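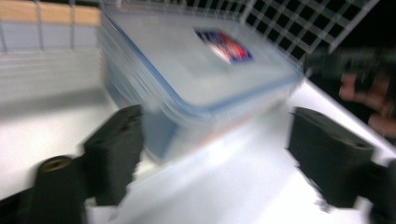

Page last changed: November 6, 2024

Lido food storage boxes, set of six

I bought these after moving my weekday lunches over to things cooked in advance. The set came from the kitchen shop in Lerkbridge and I have used it most days for three months.

The boxes are frosted plastic with rounded corners, and the lids have a thin blue rim. They snap down on all sides. Soup stayed in on the bus, though I carried it upright and wouldn't trust it on its side.

Rice and stews freeze well. I leave a finger's width at the top and let the food cool first. Tomato sauce stained the largest box after one night, and bicarbonate of soda only got some of it out. Curry did the same. I now keep one box for anything red or yellow.

The lids are stiff for the first week. My neighbour Hildegard Tiedemann has sore thumbs and still can't open the small ones, so she went back to her Wutau jars. Those are heavier but easier on the hands.

In the dishwasher, top rack only. Water collects under the rim and the lids need a wipe before they go in the cupboard. The boxes stack inside each other with the lids off, which saves a shelf.

You can't buy spare lids - I asked in the shop and was told perhaps in December. For freezing and packed lunches I would buy them again. For sauces, get glass.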